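Search this site Go

Site visit: the coffee counter at Drorell

Monday, August 2, 2021

The Skonommont group spent the morning at Drorell, a small coffee shop where Driltham is writing its handling rules for service robots. Eight of us went. Most of the visit was about food-contact surfaces and how people should work when their motions are being recorded as a reference for a machine.

The draft runs to 23 pages. Its first section covers cups. A cup is to be held on the lower half of the wall, never by the rim and never with a finger inside. If a cup has to be steadied from above, the hand comes down over it and closes on the outside. Any cup that tips over during a task counts as used and goes into a separate bin at the end of the run. Driltham wants the same rule to apply to staff and to grippers, so that an inspector only has to learn one. 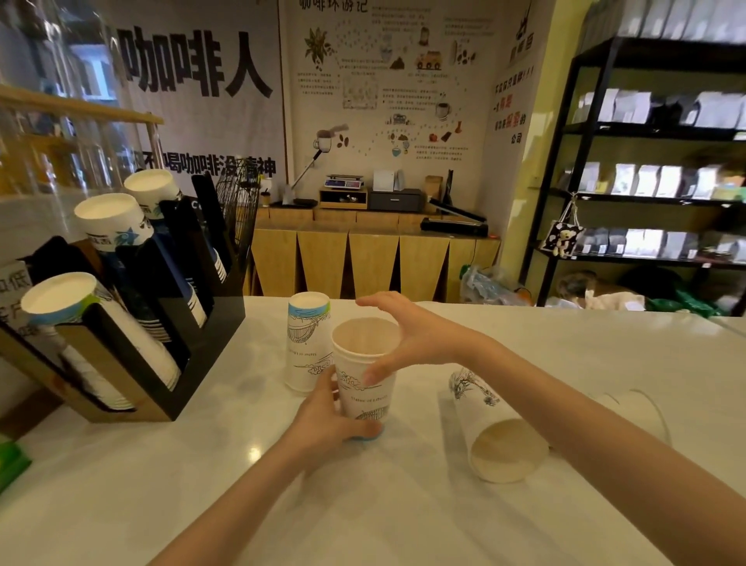
The second section deals with grip force. Paper cups are harder than they look for this kind of work, and the draft asks for 300 test grasps on each type of cup before a gripper may be used near customers. A change of supplier means starting over. Several in our group thought that was too strict for a shop that switches cups every December for the holidays. Driltham said the number could come down if the wall thickness stays the same, but that wording isn't in the draft yet.

We also talked about stopping distance. The arm has to stop when a person's hand comes within 700 millimeters of it, and the stop must be tested at the start of each shift and written in the log. Odukoya, which supplies the training material, keeps its logs on paper and scans them weekly. I would have liked to see them entered the same day.

Cleaning between runs was the weakest part. The draft says "wipe down as needed," and two people at the shop gave us different answers on what that meant. We asked for a fixed interval. Comments on the draft go to Driltham through the Skonommont office.

Shares 8 | Comments 23

Contact | Copyright 2021 Skonommont | Back to top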